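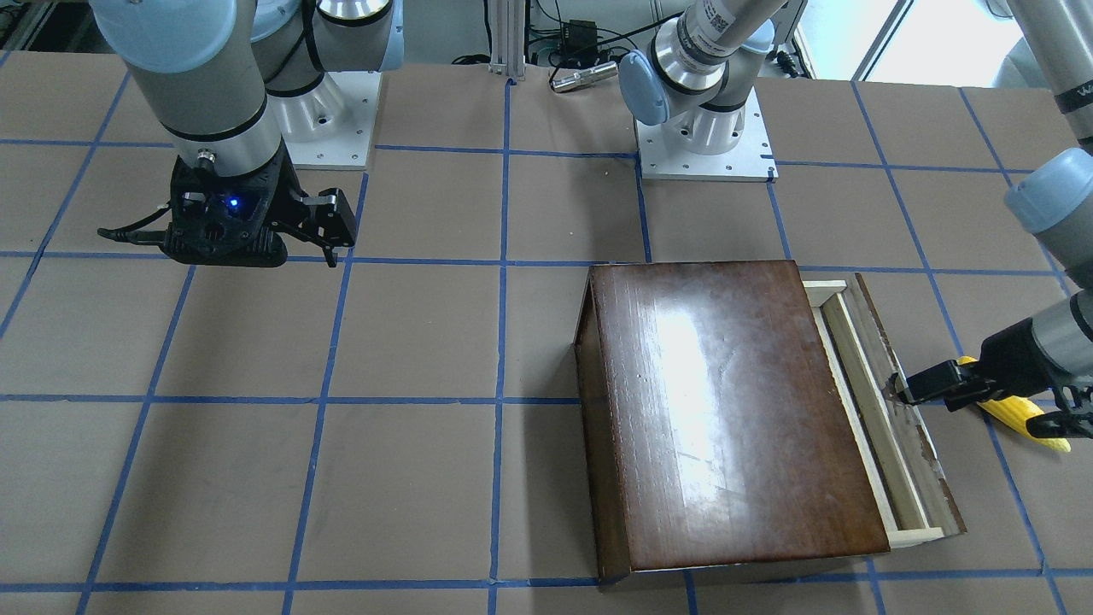 Grigaitė, 29/10/2025

Month five of the two-arm cell at Skorkia. Some notes on what it has done to the packing job, for those who asked.

The tabletop is gridded in blue tape on brown paper. Operators used to say "a bit to the left." Now they call out a cell. Fault reports got shorter and easier to act on.

Before the cell, a packer on the sample line closed 980 boxes a shift by hand. Sliding lids are hard on the wrists. Dagný Hafþórsson ran that station for 13 years and now teaches the arms where to grip.

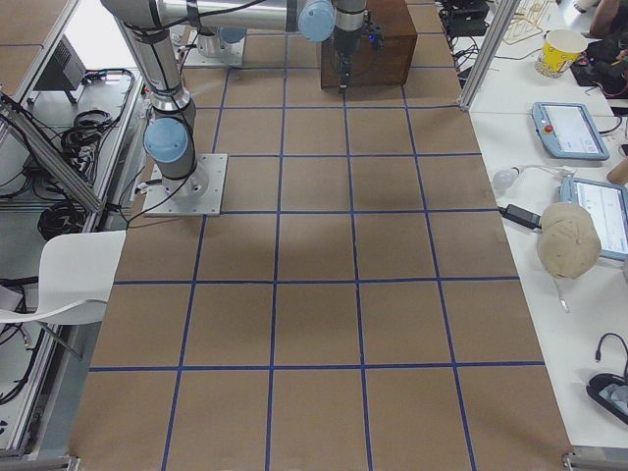 Her pay grade moved up in April. The job title took longer -- payroll still had her as "packer" until last week.

What got worse: waiting. A hand packer sets her own pace. A cell operator stands by, clears a fault, stands by again. Troels Ásgeirsdóttir on the Sostis side rotates people every 40 minutes for that reason and we have copied it.

Training is the other gap. The Vadent course covers the pendant menus and very little about reading a bad grasp before it turns into a stop. We write that part ourselves, one page per fault.

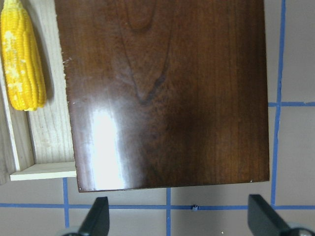
Did anyone lose their job over this?

Two temp contracts were not renewed. The permanent packers all stayed, on different tasks.

Fault pages go up on the shop board next. Lid jams first.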